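Teaching an Arm to Tidy: Gathering Practice Runs in a Simulated Kitchen

Final report by Itzel Olvera and Citlali Zavala

Why we picked this project

When we started in the fall term we had a grand plan. We were going to teach a robot arm to clear a kitchen after dinner, dishes and all, and our supervisor at Wirkthorpe listened very kindly and then asked how many examples we thought that would take. We didn't have an answer, and after a week of reading we understood why the question had been asked! A learning system of the kind we wanted to use copies what people show it, so somebody has to do the showing, again and again, with enough variety that the arm doesn't simply memorize one path through the air.

So the project got smaller and, we think, a good deal better. We decided to collect 3,000 examples of one short job, moving a small item between a bowl and a plate on a kitchen island, and to write down carefully what we learned about collecting them. The training itself takes up only a small part of this report. The gathering was most of our year.

How we set up the kitchen

We worked entirely in simulation, using a program called Sarora that the department already had running on the lab computers. Citlali had used it the summer before and knew where most of the awkward settings were hidden, which saved us many evenings. We drove the arm with a hand controller, and a second program, Dirkasik, saved every run along with the positions of the joints and the view from the camera.

We could have used a bare table on a grey floor, and in our first tries that is exactly what we did. The trouble is that a system trained on a bare table gets very comfortable with bare tables. Once we moved to a full kitchen, with its busy marble, wood grain and brick, our early model reached for streaks in the countertop as though they were things to pick up. It was a little heartbreaking to watch, but it convinced us that a plain background had been doing far too much of the work.
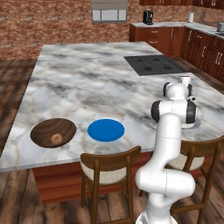
From then on, every run was recorded in a furnished room, and we changed the starting layout between runs. The dishes were shifted, the small item was nudged to a different spot, and the colour and strength of the light moved up or down a bit. Sarora can do all of this at random, although we found that fully random layouts were sometimes impossible (a plate would land where the arm couldn't reach it) and we ended up setting limits by hand.

What a collecting session was like

We took turns. One of us drove while the other watched the recording and marked each run as keep, redo or unsure. We swapped every 2 hours at first, and later every hour, after looking back through our April runs and seeing how sloppy the last stretch of each shift had become. Tired drivers overshoot, and then they make a quick little correction at the end, and the model learns the overshoot along with the correction. We had to throw out a fair bit of work that month.

The "unsure" pile turned out to be the most useful idea we had. In the beginning we only had keep and redo, and we argued over nearly everything in between. Was a run good if the grip slipped and was recovered? Was it good if the arm brushed the rim of the bowl on its way out? With the third pile we could carry on working and settle those cases together over tea. We ended up keeping most of the recoveries, seeing that a model which has never watched anyone recover from a slip has no idea what to do after one.

We also learned to drive differently from each other on purpose. Itzel likes to come in high and drop straight down, and Citlali sweeps in low from the side. We worried this would muddle the training, and our supervisor suggested reading the Wilczyńska notes on mixed drivers, which are kept in the lab binder. They recommend labelling each run by driver, so we went back and did that for the whole set. It was dull work but we were glad of it later, when we wanted to compare the two styles.

What we would do next time

We would write our rules for a good run before recording anything, and we would test them on a small batch. We changed our minds 4 times about where a run should end, and each change meant trimming old files. We would also save the random settings with each run from the very first day. For our earliest runs we can't recreate the layouts at all.

Thanks go to everyone in the lab who gave up a computer for us during exam season, and to the 5 classmates who tried the controller and told us plainly which buttons made no sense.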